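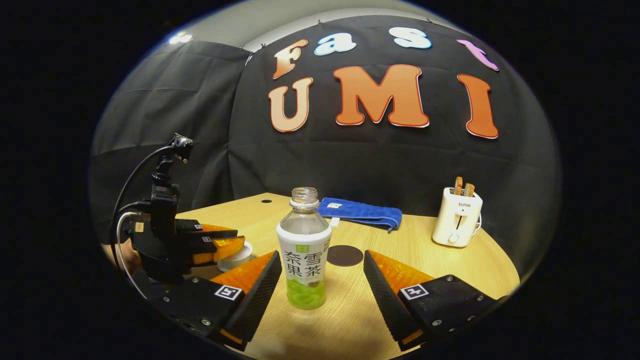
Pre-run checklist, hand-held gripper vs. second gripper – pad and camera comparison
Site: Pandton bench
Date: 15 May 2023
Status key: OK / FIX / HOLD

1. Fingers and pads
Orange ribbed pads seated, both fingers – OK
Serrated faces facing inward – OK
Base screws snug – OK. Left base one was a quarter turn out, tightened it. Recheck after 400 cycles, not at end of day like last time.
Pads wiped down – FIX. Use the dry cloth, the Harnora wipes leave a film and the grip numbers drift.

2. Markers
One square marker on each finger base, flat, no lifted corners – OK
Both readable with fingers wide open – OK
Both readable fully closed – HOLD. Lost the right one twice in log 1756. Could be glare off the ceiling light, could be exposure. Try it with exposure locked before anybody swaps the marker.

3. Camera and cables
Lens clean, full circle in view – OK
Camera on second gripper tight on its mount – OK
Cable loop clear of finger travel – FIX. Needs a tie. Same comment as last sheet.
Power cord on toaster kept to the right, away from both grippers – OK

4. Table items
Bottle (label 奈雪果茶), cap off – OK for side grip only. No tilting tests while theres liquid in it.
Toaster – unplug at the wall before any toast pulls. Metal parts near the slots, no exceptions.
Toast – swap slices when they start crumbling, crumbs get into the ribs.
Towel – fold it the same way each run or the Kinoshita scores cant be compared.
Coaster – flat pick, hardest one. Stop if the fingertips press into the table.

5. Stop conditions
Any pad slips off its backing
Marker lost for more than 2 seconds
Controller warning of any kind, even the Drumach one everyone clicks past

Comments
Hand-held unit good to go once pads are wiped. Second gripper waits for the cable tie. Pads rated for 3000 closes on our sheet but I'd pull them earlier, ribs wear at the tip frist. Next full inspection in August.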